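Rapport de projet : entretien et durée de service des tapis d'accueil du bâtiment Jirkholm
Remis le 28 septembre

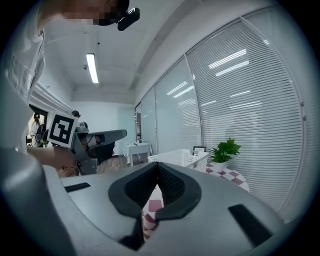 Selon Bajwa, la fréquence d'aspiration pèse davantage sur la tenue du velours que le choix de la fibre, et le premier protocole n'en tenait pas suffisamment compte. Le plan d'essai a été révisé en conséquence.

1. Objet
Le présent rapport compare deux tapis grattants, Flornevstead et Paltus, posés aux entrées nord et sud depuis le mois de juin.

2. Méthode
Chaque tapis a été pesé avant et après nettoyage, à 12 reprises. L'aspiration était quotidienne à l'entrée nord, hebdomadaire à l'entrée sud. Les modèles ont été permutés à mi-parcours.

3. Résultats
La masse de poussière retenue s'élève à 160 g par relevé pour Paltus, contre 49 g de moins pour Flornevstead. L'écart se réduit sous aspiration quotidienne. Les bordures des deux modèles sont restées planes.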